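Rakiya Onyeka
2026-03-26

I have fallen all the way down the botanical print hole and I'm taking you with me. Thread!

1/ It started with an October trip to Kiltgate, where the little print museum has drawers (actual pull-out drawers!) of old fern engravings. I stayed until closing and missed my bus.

2/ Ferns are SO good for printing. All those tiny repeated leaflets, and the artist gets to decide how much to leave out. Stand back and it's a soft gray cloud. Lean in and it's hundreds of little pen strokes.

3/ A pattern has to repeat, and the clever part is hiding where. My first try had a blossom in the same spot every 11 inches and once you saw it you saw nothing else.

4/ What fixed it for me was the half-drop — you slide each column down by half a repeat, so the eye travels diagonally and stops finding rows. Old damask designers loved this.

5/ Color! I used to throw in everything. Now I draw the whole thing in gray and let myself have 2 warm colors for the flowers. It feels stingy for ten minutes and then it sings.

6/ Gray leaves, orange flowers, and a busy wall behind. I love it:
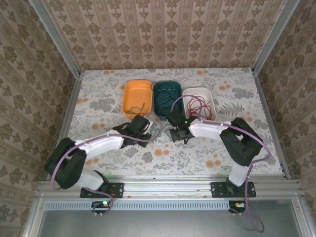
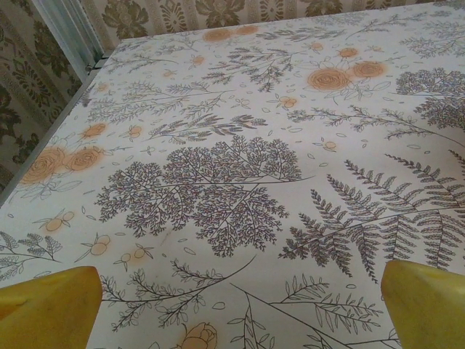

Huệ Chu: Does the half-drop work for a narrow border too? I've got 18 napkins to print and my fern keeps lining up like a fence.

7/ Yes, but flip every other fern as well! Try it on scrap paper first and send me what you get.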